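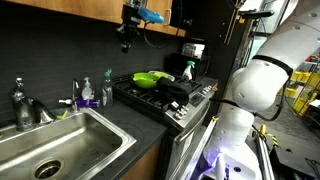 Poste cuisine Zidik – bras blanc, évier inox et cuisinière à gaz.

Collecte de démonstrations, poste cuisine
Réf. Zidik 12

Enregistrement de tâches ménagères pour l'apprentissage par imitation. Jusqu'à 96 démonstrations par session, horodatage commun bras et caméras. Export au format Flarkent – conversion Mindeo en option.

Opérateurs requis : 2
Étalonnage : à chaque changement de caméra
Délai de mise en service : sur devis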